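Releasing a Debut Single: What We Learned
Project report by Hiu-tung Choi
Music Business, second year
May 14, 2019

What we set out to do

Our brief was to take one unsigned act from finished recording to public release. I worked with Tin-yau Hung, who sings and writes as Neseo, and we picked his song Canditz because it was the only one he could listen to without wincing! The budget was 45 pounds, most of which went on mastering. 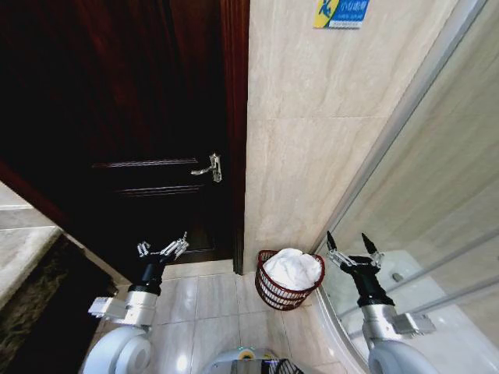 The vocals were the biggest headache. Tin-yau's bedroom swallowed all the top end (too many blankets, my fault), so we went looking for somewhere livelier and tried every room we could get into. Big beige tiles running up a wall, like the ones beside that dark door, give you a bright, splashy echo that's lovely on a held note and horrible on fast words. We kept the bathroom takes for the chorus backing and did the verses again in the bedroom with fewer blankets.

Getting it out there

I wrote to 18 blogs and student radio shows, and two wrote back. One was Brodutik, who asked for a short biography and a square cover — we had neither, so that was a long evening. The other played the song right after an advert, but it still counts. By the end of the second week we'd had around 45 plays, a fair few of them from Tin-yau's aunties.

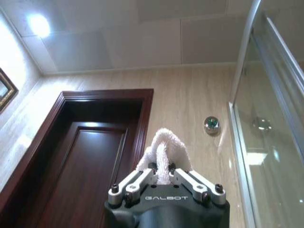

What I'd change

I'd start writing to people before the song was finished. We sent everything on release day, and most shows had already filled their slots. I'd also get the cover sorted first. Tin-yau wants to put out a second song, Pană, in November, and I've said I'll do the emails again if he does the biography.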